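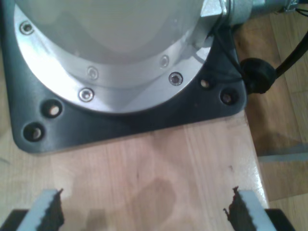 Getting the Smell (and the Mud) Out of Team Kit

Posted Feb 23, 2025

If you have a rugby player in the house, you already know what the laundry room is like on a Saturday evening. I have washed for one player or another since my oldest was in fourth grade, and for the last few seasons I've been taking home the whole women's side's jerseys from Mallness as well, so I have made just about every mistake there is to make with a bag of muddy kit. A few readers wrote in after my page on grass stains and asked for the rest of it, so I've put it all together, and I hope it saves somebody a jersey or two.

Let the mud dry first

I know, I know. Everything in you wants to get it under the faucet right away. But wet mud rubs into the knit, and dry mud mostly falls off. Hang the jerseys and shorts over the porch rail, or over the tub if it's raining, and leave them overnight. In the morning take them outside, give them a good hard shake and go over the thick spots with an old dish brush. You'll be amazed how much ends up on the lawn instead of in your washer! Do the collar and the seams too, where it likes to cake up.

Blood is the exception

Blood should be dealt with the same day. Cold water, always cold, run through from the back of the fabric so you're pushing the stain out the way it came in. A little plain dish soap worked in with your fingers will do for most of it. If there's still a brown mark, dab on some hydrogen peroxide (the ordinary 3 percent kind from the drugstore), but try it on an inside hem first, as it can lighten some dyes. Our away shirts are a dark green and they've never minded it, but my son's old maroon practice top came out with a pale patch shaped like Florida.

The soak

For smell, soaking does far more than extra detergent. I fill the utility sink with cool water, add a cup of white vinegar for every gallon or so, and leave the kit in for an hour. Drain it, rinse it well, and then wash as usual. Please don't ever mix vinegar with bleach, or pour one in after the other without rinsing, because the fumes are dangerous. I don't use bleach on kit at all anyway. It's hard on the stretchy fabrics and it turns white numbers yellow.

Washing

Turn everything inside out, zip up anything with a zipper and fasten the Velcro, or it will grab hold of the nearest pair of tights and ruin them. Use half the detergent you think you need. Sports fabrics hang on to soap, and old soap hangs on to sweat, and that's where the smell comes from that shows up again ten minutes into warm-ups. Skip the fabric softener altogether for the same reason. Check the label for temperature, but cool or warm is plenty for most jerseys. I run an extra rinse if there are more than a few shirts in the load.

Don't cram the drum. I can get 5 jerseys and their shorts into our old Stelero, and the time I tried to do the forwards all in one go, it walked itself halfway to the dryer.

Drying

Hang them, please. Dryer heat cracks the numbers and makes the sponsor patches curl at the corners. A shower rod works nicely in winter. If you have to use the dryer the night before a game, use the no-heat setting and throw in a clean dry towel.

Boots

Knock the soles together outside, and pick the rest out with a popsicle stick or an old butter knife. Take the laces and the insoles out, and wash the laces in a sock with a knot in it. Wipe the uppers with a damp rag, then stuff the boots with newspaper and stand them somewhere airy, well away from the heater. Change the paper after a few hours. Check the studs while you're down there, and put a dab of petroleum jelly on the threads if they're the screw-in kind. You'll be glad of it in April when you want to change them.

Mouthguards and the bag itself

Mouthguards get a rinse in cool water and a brush with regular toothpaste, then back into a case that has holes in it. Hot water will warp the boil-and-bite kind.

As for the bag, empty it all the way out. Turn it upside down over the trash, wipe the inside with warm soapy water, and leave it open in the sun for an afternoon. A tablespoon of baking soda tied up in an old sock can live in the bottom all season. I swap mine every 4 weeks, or whenever I open the zipper and wish I hadn't.

Next time I'll get to tackle pads and scrum caps, which need a gentler hand, and the ball pump that has been leaking on my workbench since fall.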